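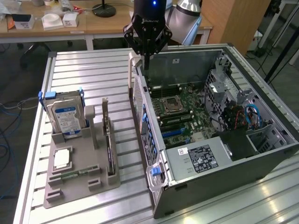

Posted by the box desk at Flirbridge | Oct 23, 2023 | Filed under: Join in

Subscription box testers wanted (patience supplied by you)

Flirbridge packs a home and hobby box every other month, and we need 7 people to open it before the paying public does. You'll get two boxes, the first in February, and we'd like your opinion of everything inside, including the tissue paper, on which feelings run surprisingly high.
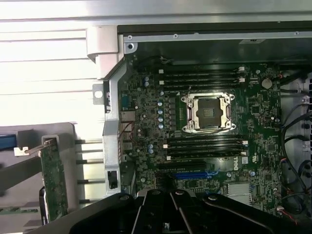

Testers fill in a form for each box, and it takes 20 minutes if you don't argue with it. We want to know what you used, what you gave away and what went straight in the drawer. Detail helps. If our box were an open computer, "nice and green" would be a fair remark about the motherboard, but we'd sooner hear about the silver frame round the socket. The last lot of forms said "lovely candle" three times and left it there.

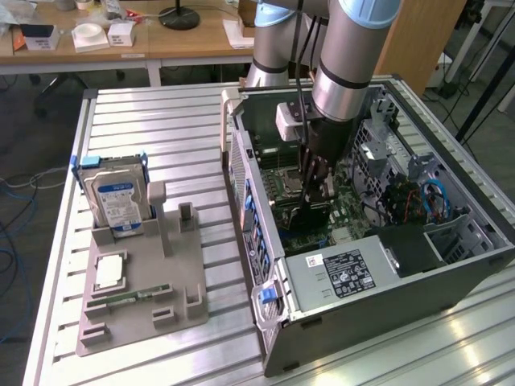

You don't need a blog, a following or a ring light. You do need a UK address, a letterbox or a tolerant neighbour, and room on a table to unpack. Lay things out so you can get at them, as with that computer tower on its side with the side panel off, and take your notes before anyone eats the fudge.

There's no fee. You keep the contents, plus an Ovine wool throw once both forms are in. Staff at Lallau and Garcia, who supply some of the items, can't apply, however impartial they feel about their own soap.

To apply, use the contact page and tell us in 3 sentences about the worst present you ever pretended to like.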